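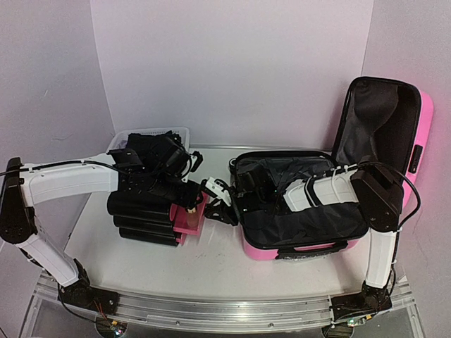

Packing is the chore Esperanza Esteban would hand over tomorrow, she told me, provided the thing taking it on could be trusted not to put the shampoo in upside down. She has waited since January for me to report back from Pludthorpe. I have been, and she should keep packing.

The workshop there has two arms bolted to a rail, a pink suitcase, a basket and a heap of black clothing. One arm attends to the clothes. The other leans across the open case like an uncle looking for the remote. Both are slow. I timed one shirt, from pick-up to lining, at 47 seconds, and it went in looking as if it had been slept in by a larger man.

Bonifacio Zabala, who runs the trials, was unbothered. Rolled things go well, he said. A roll keeps its shape and has two ends. A shirt has no particular shape until you pick it up, and then it has a different one. His team has logged 400 attempts with soft garments and is pleased with 300 of them. I asked what became of the rest. "They're in the case," he said. "I wouldn't say packed."

It's a similar story over at Potley, where Soledad Salcedo has spent 3 years on towels. Hers come out square now, if you hand them over one at a time and don't hurry. Fitted sheets are not discussed.

Closing the lid and doing up the zip are down for next year. For the moment Zabala sits on it.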